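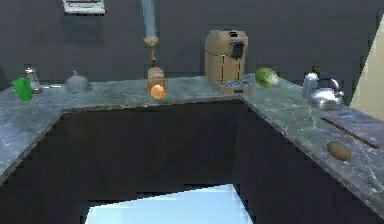 Getting the bread bill down

Fri 19 May

I finally sat down with the grocery receipts from the winter. I had kept them in an envelope since we moved to Sternby, and the plan was to find out where the money went. Most of it went where I expected. The surprise was bread. We spent 457 on bread and rolls in a little under five months, for two adults, and I know for a fact that a good part of it ended up in the compost.

So I have been changing how we buy and keep it. These are my notes so far.

The first problem was buying too much at once. The Correa bakery is on my way home and they mark everything down after six, so I would come back with two loaves and a bag of rolls when we still had half a loaf from the day before. Now I buy one loaf at a time and skip the rolls unless people are coming over. The markdown still saves us money, only less of it than I used to tell myself.

The second problem was the fridge. I grew up in a house where bread went in the fridge and I never questioned it. Bread goes stale faster in there. It does hold off the mold, but by day three you have something only good for toast. Ours now stays in a paper bag on the counter for two days, cut side down. Whatever is left on the second evening gets sliced and frozen.

Freezing is what made the biggest difference. I slice first, because I have tried sawing through a frozen loaf and I don't recommend it. Slices go in a freezer bag with the air pressed out. For anything I want to keep longer than a couple of weeks I wrap it in foil before it goes in the bag.

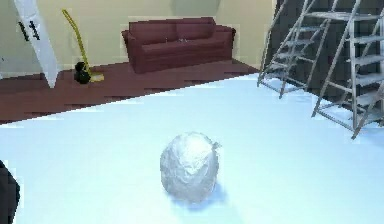

I bought a 16 pack of the Skumeo freezer bags in the medium size and they have held up fine. They can be washed and used again if you let them dry all the way, standing open over a glass. I had the cheaper Skullar ones before and the seals gave out after a few rounds.

Frozen slices go straight in the toaster. For sandwiches I take them out the night before and leave them in the bag. A whole half loaf can be warmed in the oven at a low setting, with a little water brushed on the crust first. It comes out better than I thought it would, though it has to be eaten that day.

Ends and crusts go in a separate bag. When it is full I make crumbs or a bread pudding. The pudding takes 200 grams of stale bread, two eggs, milk, sugar and whatever fruit is getting soft. I bake it until the middle stops wobbling. It is not pretty but it gets eaten.

I have not started baking my own. I looked at the price of a decent mixer and closed the page. Maybe when the weather turns again, as the kitchen gets too warm in summer to have the oven on for an hour.

I'll add up the receipts again at the end of July and post the number here, whatever it is. Next on the list is coffee, and I'm not looking forward to that one.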